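What is a trade sanction?

Countries do not always get on. When one government thinks another has done something wrong, it can send soldiers, it can talk, or it can stop buying and selling. The last of these is called a sanction.

Imagine a country called Vaher that grows a lot of apples. Its neighbour, Firaren, buys most of them. One November, Vaher sends ships into waters that Firaren says are its own. Firaren does not want a war, so it tells its shops to stop buying Vaher's apples until the ships go home.
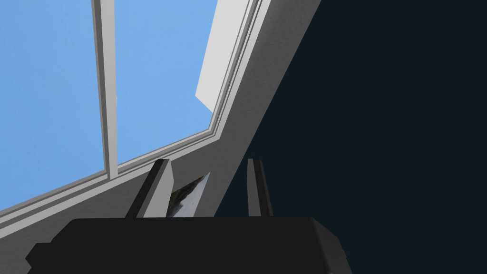

By Ieva Butkienė
5 May 2015

Now the apple farmers have a problem. They have fruit and no buyer, so they may ask their government to change its mind. That is what Firaren is hoping for.

Sanctions can hurt both sides. Shops in Firaren have to find apples somewhere else, and they may cost more. If a bag used to cost 2 coins and now costs 3, every family notices.

Some sanctions cover everything a country sells. This is called an embargo. Others are small. A government might block only weapons, or stop a few powerful people from using their bank accounts or going on holiday abroad.

Do sanctions work? Sometimes. They can take years, and a country may simply find new customers. Ordinary people can also go short of food or medicine, even though they did not choose what their leaders did — so medicine is often left out of the ban.

Words to know
Export: something a country sells to another country.
Import: something a country buys from another country.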